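Tonditen data collection: August progress report

Print this page | E-mail this page

Prepared by Lingyun Tang for the Idov program office

We now hold 2383 accepted demonstrations against the August plan. The two-arm cell is collecting tool and small-part handling, with the bin or tray in the middle of the table.
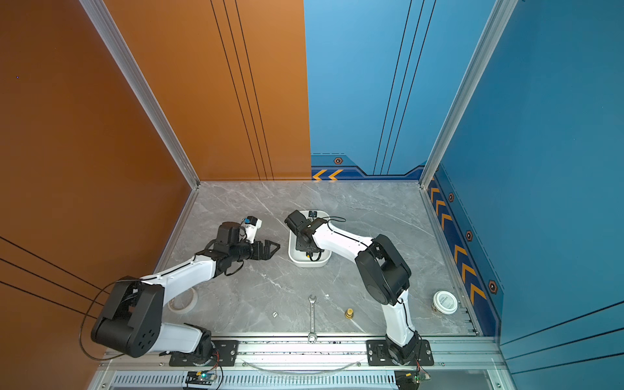 Two-arm cell, right gripper lowered into the white bin.

Each operator session is capped at 80 episodes. Villads Hedegaard reviews 100 a week by hand and rejects those with dropped camera signal or a wrong task label.
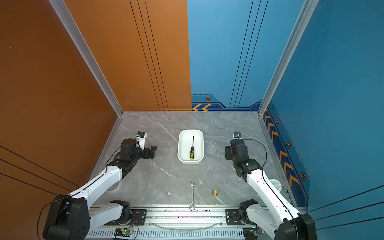 The next block is 500 episodes on screwdrivers and wrenches, which the current policy handles poorly. Layouts will be changed between episodes. No extra budget is requested.

Comments (2)

Mahmoud: Are rejected episodes kept? We could use them for the failure set.

Ana: Yes, in a separate folder. I can give you access Tuesday.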